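Flilura Forum > Manipulation > Software
Thread: CPU pick and seat, yaw estimate flips near the socket

wubshet_s
I'm writing the planner for a processor swap on old office desktops. The skill runs in Hadimon as a behavior tree: approach, align, lower, release, retreat. Approach is fine. Align is where I lose time. The wrist camera estimates socket yaw from the load frame edges, and when the part is in the fingers the estimate jumps by a quarter turn.
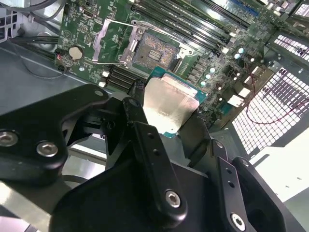
Wrist view during align, processor in the fingers, socket open.

The fit is to a rectangle, and with the gripper covering part of the view I think it picks the wrong pair of edges. 352 align attempts in the log, 59 with a flip. Any ideas short of a new detector?

gberhe
Don't estimate yaw with the part in hand. Look once from a standoff pose with empty fingers, store the socket pose in the base frame, then go get the part. The board is screwed to the case and the case isn't moving.

wubshet_s
The case does move. It's lying on slats with no clamp, and a firm push on the board shifts it. I'd be trusting a stale pose.

natnael.a
Then use the fixed camera to watch for case motion and only redo the wrist look when it trips. That's how I set up Piątek for drive bay work. A threshold on the case outline is enough, you don't need full pose from it. Can you post what your side camera sees? I want to know how much of the case the arm hides.

wubshet_s
Pulled one out of my build notes. Dateline is from the notes.

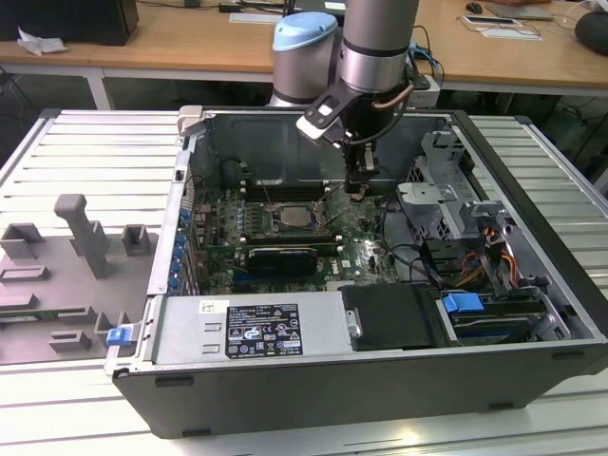 Wodorden, November

Dell tower on its side, side panel off. With the arm in from the top I still get most of the case interior. The gripper is the main thing in the way.

natnael.a
That's plenty. Track the outer shell and mask the arm with the URDF. I'd ignore everything behind the work surface too. The laptop and mouse on that desk will get moved around and you'll get false trips.

gberhe
I still think this is overbuilt. If pushing moves the case, the push is too hard. Cap the force during lower and the case stays put. The socket shouldn't need a push at all on an open frame, the part should drop in under its own weight.

etenesh_e
Disagree with gberhe on the cap alone. Plugging in cables and closing the load lever both take real force, and if those steps are in the same tree the case will shift sooner or later. Cap it for lower, sure, but keep the motion check.

On the yaw flip: the load frame is close to symmetric, so edges alone were always going to be shaky. Use something on the board that isn't. The memory slots next to the socket are long and parallel and they give you a direction for free.

wubshet_s
Slots might work. Four of them, black, good contrast with the green, white latch clips at the ends.

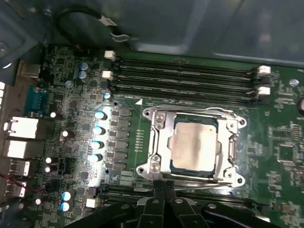 Wrist camera over the socket, fingers below it.

From this pose the slots are clear of the gripper. In the align pose the fingers hide part of a bank, so I'd have to fit on whatever is left.

etenesh_e
Partial lines are fine for direction. You only need to choose between four yaw candidates, so 15 degrees of error on the slot line won't hurt. Keep the rectangle fit for the fine angle and let the slots break the tie.

gberhe
OK, that I agree with. Cheap, and no retraining. But log both numbers — if they disagree by more than your tolerance, fail the node and back off. Don't average them.

wubshet_s
Will do. Fail and retreat to standoff, one retry, then stop and ask for a person. Natnael, is your outline tracker in the Piątek repo or somewhere else?

natnael.a
Separate branch, case_watch. Sosina Moges maintains it now, so open the issue there if the masking gives you trouble. The default rate is too low for your use, set it higher before you test.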